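Unit 5: Reading a Vendor's Offer
Instructor: Wim Leemans
Handout for the February section

Our case is the Plollano sorting package from Gristmont: two arms, a framed table, setup, and 13 hours of training. The brochure says it "brings order to any workspace." The demo task is crayons.

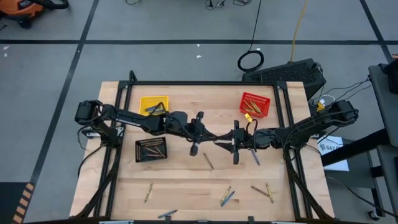
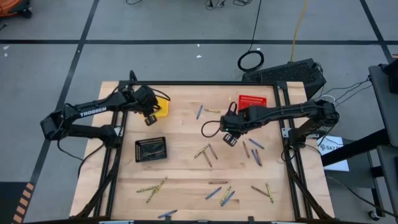 Fig. 5.1. Two-arm cell with loose crayons and small containers on the tabletop.

Brochures love the word "any." Your job is to find out what it costs. Gristmont quotes 1,139 a month for the lease and 145 for each service visit, and leaves it to the reader to guess how many visits a month contains. Géza Bozsik's review, in your packet, guesses high.

Before the next meeting, write one page on the following.

Does "sorted" mean by color, or merely off the table? The offer uses both senses, once in the same paragraph.
Who puts the crayons out again for the next run, and on which line of the quote does that person appear?
What happens when two crayons lie across each other? Ask for a success rate on that case alone.

Bozsik and Shigeru Hayashi disagree about the training hours. Read both. Hayashi is shorter and has better footnotes.

Pages go in the tray outside my office, unsorted.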